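Leave the Stains Alone

By Gwawr Lougher
Sep 27, 2025

I bought a secondhand dining table in June, and the man who sold it to me apologized for it four times. There was a ring near one end, a scorch mark the size of a quarter, and a set of scratches where somebody had clamped something to the edge. He offered to take it back into his garage and sand the whole thing down before I picked it up. I told him no. He knocked five dollars off the price anyway, which brought it to 70.

I have been thinking since then about how quickly we reach for the sander. People I know will put up with a drawer that sticks for ten years, but a mark on a flat surface bothers them the same day. They buy runners and glass tops. They buy a can of something, use a third of it, and store the rest under the sink. My own mother kept a vinyl sheet over her good table for most of my childhood, and under that a pad, and under that a tablecloth. I saw the wood when we moved her out. It was in perfect shape and I had no feeling about it at all.

My view is that a surface people work or eat on should be allowed to show it. I mean this as a practical matter more than a sentimental one. A table that has to stay perfect gets used less. Children are sent to the floor to paint. The sewing machine goes back in the closet after every session, and then one week it doesn't come out.

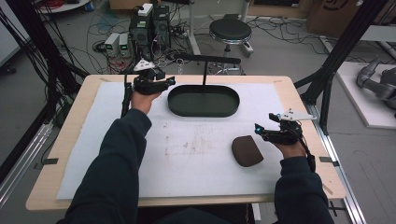

The seller's instinct to apologize comes from shopping, I think. When you buy new, any mark is a defect, and you have every right to send the thing back. The trouble is that we carry the same standard home and apply it for the next twenty years. A dent that would be a fair complaint on delivery day is only a dent after that. The table still holds plates.

I looked at what it would cost to do the opposite of what I did. A new table in the same size from Lalline, with the matching bench and delivery, came to 3,362 dollars. It has a finish that the store says needs a special cleaner and must never meet a hot dish. I asked the saleswoman what people did about dinner. She said most customers bought the felt mats, and she pointed me to the felt mats.

Some readers will say there is a middle road, and there is. I use a trivet. I wipe up wine. When I fix a bicycle part indoors I put down an old towel, and when I glue something I put down cardboard. A throwaway cover for an hour of messy work makes good sense. My quarrel is with the permanent cover, the kind that goes on the first day and stays until the furniture is sold or given away.

There is also the matter of repair. I live near Forkden, where there is still a shop that will mend a chair, and the owner told me that refinishing is the larger part of what comes through the door. Loose joints come in second. He would like it to be the other way around. Loose joints make a chair unsafe, and they get worse every time somebody sits down. A worn arm does nothing except look worn. He has taken in chairs for a new stain that could barely stand up, and the customers had noticed the color first.

That order of worry seems backward to me. If you have a little money to spend on old furniture, spend it on the parts that bear weight. Have the legs glued. Replace the screw that keeps backing out. The top can wait, and in most homes it can wait forever.

The strongest case against me is made by people who sell things on. My neighbor Effiong moves every few years and treats furniture as money he will get back. He is careful, and he does get some of it back. On his last move he sold a desk for nearly what he paid. He also wrote at that desk with a blotter under his wrists and a coaster under his coffee the whole time he owned it, and he told me he never liked sitting there. I can't put a price on that, but I would count it as a cost.

I also accept that some pieces are different. If you own something very old or finely made, cover it, and ask someone who knows more than I do. Few of us own such a thing. Most of us have a plain table that was built to be used hard.
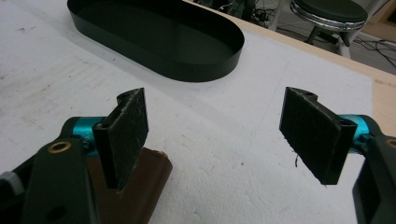 What I Would Keep and What I Would Fix

Keep rings, ink, shallow scratches, faded patches by the window, and anything a child did. Keep the worn spot at the edge where people rest their arms.

Fix wobble, splinters, raised nails, and any crack that moves when you press on it. Fix a sticky finish, which collects dirt and is unpleasant to touch. Clean the underside once in a while. It is usually worse than the top.

My table has picked up 3 new marks over the summer. One is from a pot lid and one is from a screwdriver that slipped. I don't know where the third came from. The seller lives nearby, and when I ran into him at the hardware store he asked if I had gotten around to sanding it yet.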